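Fingertips, Foam and a Racket Bag: Comparing Grippers on a Two-Arm Cell

Tuesday, March 20, 2018

The test engineer at Dokotham has a short answer when asked which gripper is better. "On rigid parts I can't separate them. Give me a bag and I can."

The comparison covers two finger sets for the same parallel gripper. The Belilo set is long and tapers to a point. The Saavedra set is shorter, with a flat pad. Both were run on the two-arm cell, under the Sarkeo controller, with the same joint limits and the same grip force setting. The work began in October with blocks and cups and moved on to sports gear once the block results stopped telling the finger sets apart.

"Rackets are awkward in a useful way," the engineer says. "You have a thin shaft, a thick handle and a string bed that a fingertip can go through. And they lie on top of each other, so the first question is whether you can get a finger in at all."

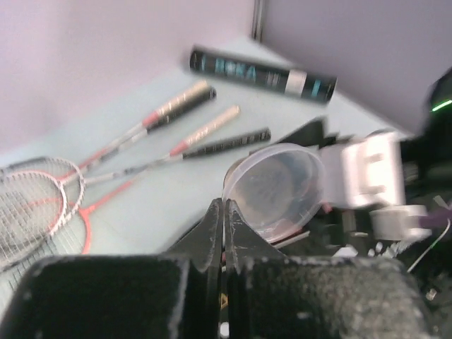
Wrist camera view over the racket handles, tapered fingers at bottom center.

The log holds 337 attempts so far, 14 of them thrown out because of a cable fault. Each attempt gets 90 seconds. Anything longer is scored as a failure, even if the object ends up where it should.

Asked about wear, the engineer is specific. Finger surfaces are inspected every 600 closing cycles and the foam blocks are checked at the same time. "Scratches on the sides don't bother me. I look at the last few millimeters of the tip. Once that rounds off, you lose the thin edges first -- piping, zipper pulls, straps."

Bags are scored separately from rackets. The two arms have to take hold from opposite sides, and neither is allowed to drag the bag to the other. 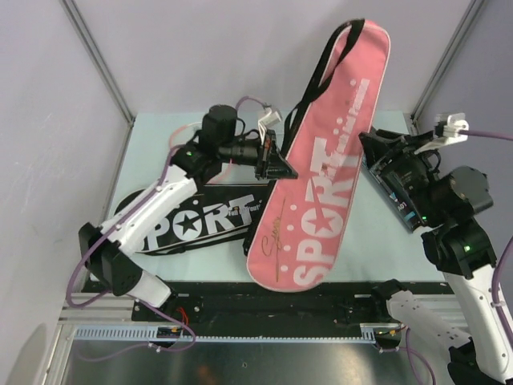 Both grippers at the pink bag, with the black bag underneath.

"With one arm you can cheat. You pinch, you pull, the table does the rest. With two, a bad contact on the left shows up as a correction on the right, and I can read that in the joint currents."

The pointed set did better at getting under an edge. The flat set held longer once it had closed. The engineer declines to combine the two into one score and keeps them in separate columns, along with a third for camera visibility. That last column was added after the wide pad was found to block the wrist view in the final part of the approach. "Moving the bracket helps. Then you have to recalibrate, and you lose the morning."

Work with an open bag is the hardest item on the list. 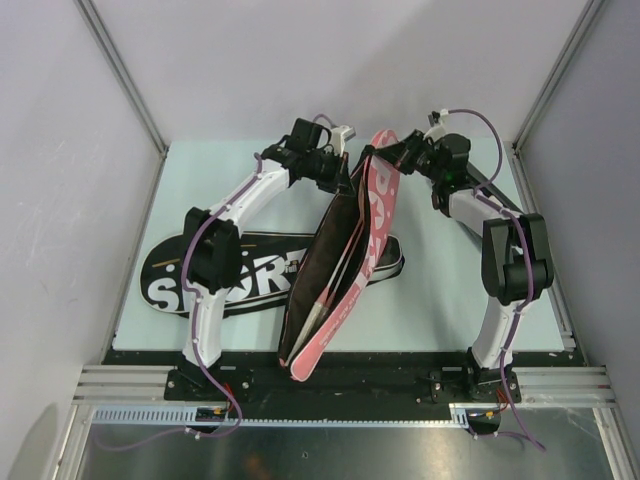 "The lining folds, the opening closes up, and the two wrists want the same space," the engineer says. The Sarkeo controller keeps a minimum distance between the wrists, and the default value was too generous for this task. It was reduced in two steps, with a slow run after each one.

Cable routing came up more than once. The clips on the long links stay where they are, but the loop at the elbow was lengthened early on -- a short loop pulls on the camera connector when the wrist turns over.

The next block of attempts will mix the sets, pointed on the left arm and flat on the right, and then swap them. The force setting stays the same for both runs.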